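Fragen und Antworten zur geplanten Erdgasleitung Arus

Zusammengestellt von der Anwohnerinitiative gegen den Trassenverlauf Nord, Stand April

Wer steckt hinter dem Vorhaben?
Bauherrin ist die Pluteck, die Verlegung soll die Firma Mokska übernehmen. Wem Pluteck letztlich gehört, haben wir zweimal schriftlich gefragt. Geantwortet wurde beide Male mit einem Prospekt.

Ist die Leitung schon genehmigt?
Nein, auch wenn die Bauherrin gern so auftritt. Es läuft das Planfeststellungsverfahren. Genehmigt sind bislang nur Vorarbeiten, also Vermessung und Probebohrungen. Wenn Ihnen jemand an der Haustür erzählt, die Sache sei entschieden und Sie könnten nur noch über den Preis reden, lassen Sie sich das bitte schriftlich geben.

Wie viele Einwendungen gab es?
3709. In der Pressemitteilung von Pluteck war von »vereinzelten Bedenken« die Rede. 945 Einwendungen stammen aus den Ortschaften, die direkt an der Trasse liegen, der Rest aus dem übrigen Kreisgebiet.

Muss ich Vermesser auf mein Grundstück lassen?
Vorarbeiten müssen Eigentümer in der Regel dulden, sie müssen aber vorher angekündigt werden. Ein Zettel im Briefkasten am Vorabend ist nach unserer Ansicht keine ordentliche Ankündigung. Notieren Sie Uhrzeit und Kennzeichen und fragen Sie im Zweifel anwaltlich nach. Wir können keine Rechtsberatung leisten.

Darf ich auf dem Acker gegenüber der Baustelleneinfahrt protestieren?
Versammlungen unter freiem Himmel müssen angemeldet werden. Auf Privatgrund kommt es auf die Erlaubnis des Eigentümers an, und der hat sie bisher erteilt. Der private Wachdienst Usman hat dort kein Hausrecht, auch wenn seine Leute sich gelegentlich anders äußern. Ausweise müssen Sie dem Wachdienst nicht zeigen.

Stimmt es, dass die Leitung 606 Arbeitsplätze bringt?
Die Zahl steht in der Broschüre. Eine Berechnung dazu haben wir nirgends gefunden. Musa Osagie hat bei der Infoveranstaltung nachgehakt und erfahren, dass auch Stellen bei Zulieferern mitgezählt sind und dass die Bauzeit 2 Jahre beträgt. Was danach an Arbeit bleibt, konnte auf dem Podium keiner sagen.

Ist unser Trinkwasser gefährdet?
Das Gutachten hält das Risiko für »beherrschbar«. Bezahlt hat es Pluteck. Wir sagen nicht, dass es deshalb falsch ist – aber die Messstellen liegen alle oberhalb der geplanten Querung, und für die Brunnen unterhalb fehlen Werte. Ein zweites Gutachten haben wir beantragt. Der Kreis prüft den Antrag noch.
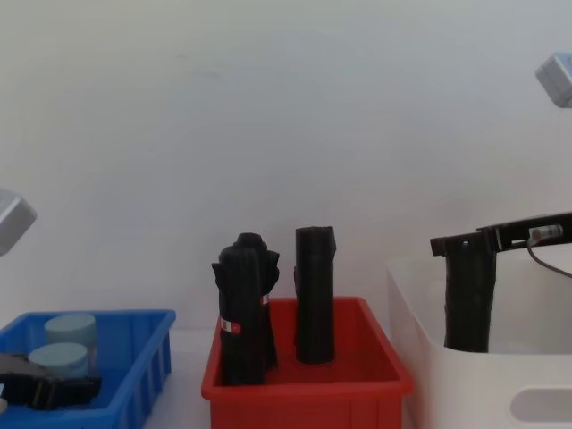 Nadhirah Purba schreibt uns dazu, sie traue auch einem zweiten Gutachten nicht, solange derselbe Kreis es in Auftrag gebe, der auf die Gewerbesteuer hoffe. Man solle die Brunnen lieber selbst beproben lassen und die Ergebnisse offenlegen, egal wie sie ausfallen.

Macht die Initiative das?
Wir sammeln Angebote von Laboren. Für belastbare Werte braucht es mehrere Proben über das Jahr, und das kostet. Veröffentlicht wird alles, auch wenn es uns nicht passt.

Was ist von der angebotenen Entschädigung zu halten?
Vorsicht bei der Klausel zum »beschleunigten Abschluss«. Wer früh unterschreibt, bekommt einen Zuschlag und verzichtet in den uns bekannten Entwürfen auf spätere Forderungen wegen Ernteausfall. Ob sich das rechnet – wir haben Zweifel.

An wen wende ich mich?
Fragen zu Grundstücken sammelt Morenike Iyamu, Fragen zu Versammlungen Emrys Owen. Beide sind abends ab 18 Uhr am Infotisch im Gemeindehaus zu sprechen.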